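Flosetwood Bench Arm – parts kit

A small table-top arm for the home bench or shared workshop. The kit has the metal links, brackets, gripper and a 150 cm cable. Assembly takes an evening with a hex key. Mayuree Wattanapong built hers at the Jondcombe workshop and practises with toy food and pans on a white table.
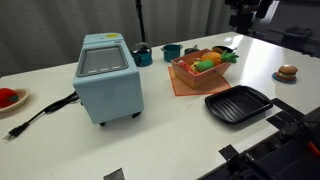 What can it lift?
Up to 70 g at full reach, so keep to light plastic pieces.

Spare brackets come in packs of 25. Motors are sold separately – see the Endale range.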